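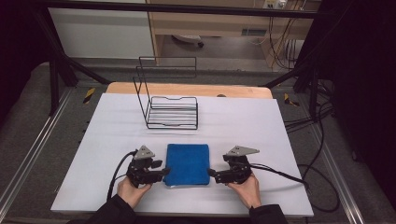 Anleitung 4: Ein Tuch mit zwei Handgreifern über das Drahtgestell hängen

Robotik-AG Lembridge, Stand 20. Oktober 2019
Text: Salma Alaoui, Durchsicht: Magdy El Sherbiny

Diese Anleitung gilt für alle, die am Tisch Vorführungen für die Tuchaufgabe aufnehmen. Wer noch nie mit den Handgreifern gearbeitet hat, liest zuerst Anleitung 1 (Greifer anschließen) und übt ohne Aufnahme.

Was gebraucht wird

Zwei Handgreifer mit Kabel
Ein blaues Tuch, quadratisch gefaltet
Das schwarze Drahtgestell
Die weiße Tischplatte, leer geräumt und abgewischt
Dunkle, lange Ärmel

Vorbereitung

Das Drahtgestell kommt nach hinten auf die Platte, links von der Mitte. Das gefaltete Tuch liegt vorn zwischen den Greifern, eine Kante parallel zur Tischkante. Ringe und Armbänder ablegen.

Die Kabel laufen nach außen weg, das linke nach links, das rechte nach rechts. Vor dem Start beide Arme einmal bis zum Gestell ausstrecken. Spannt ein Kabel, wird es jetzt nachgezogen und nicht während der Aufnahme.

In Elach, unserer Aufnahmesoftware, ein neues Projekt anlegen und den eigenen Namen eintragen. Beide Greifer einmal ganz öffnen und ganz schließen. Erst wenn beide Anzeigen grün sind, geht es weiter.

Schritt 1: Tuch aufnehmen

Mit dem linken Greifer die obere Stofflage an der linken Kante fassen, mit dem rechten an der rechten Kante. Die Backen flach ansetzen und langsam schließen. Wer von oben zusticht, erwischt meist alle Lagen auf einmal und hebt das Tuch als Paket an. Dann ablegen und neu greifen.

Schritt 2: Tuch öffnen

Beide Greifer gleichmäßig anheben, bis der Stoff frei hängt. Danach umgreifen: Ein Greifer hält, der andere sucht die nächste freie Ecke. Immer nur einen Greifer öffnen.
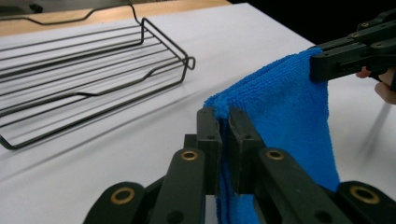 Beim Umgreifen entscheidet sich, ob eine Aufnahme brauchbar wird. Jummai Nwosu hat dafür im März die Regel eingeführt, nach jedem Griff kurz stillzuhalten und den Stoff zwischen den Backen anzusehen. Der hintere Greifer hat die Ecke gefasst, der vordere klemmt weiter innen, und links neben seinen Backen steht ein doppelt liegender Zipfel hoch. In so einem Fall nicht am Stoff ziehen, sondern mit dem hinteren Greifer halten, den vorderen öffnen und näher an der Kante neu ansetzen.

Schritt 3: Tuch ablegen

Mit beiden Greifern über das Gestell fahren und das Tuch von hinten nach vorn über die obere Stange sinken lassen. Die Greifer bleiben dabei auf gleicher Höhe. Erst den linken öffnen, dann den rechten, und beide nach oben wegziehen – seitlich verhaken sich die Backen leicht in den Drähten.

Schritt 4: Aufnahme beenden

Greifer in die Ausgangslage bringen, schließen, Aufnahme stoppen. Misslungene Durchgänge werden nicht gelöscht. Sie bekommen in Elach die Markierung »F« und einen kurzen Grund, zum Beispiel »Ecke verloren« oder »Gestell verschoben«.

Pro Person sind sieben Durchgänge vorgesehen, danach wird gewechselt. Fragen zur Software an Þórarinn Sveinbjörnsson. Klemmt ein Gelenk am Greifer, bitte nicht selbst ölen, sondern in die Werkstattliste eintragen.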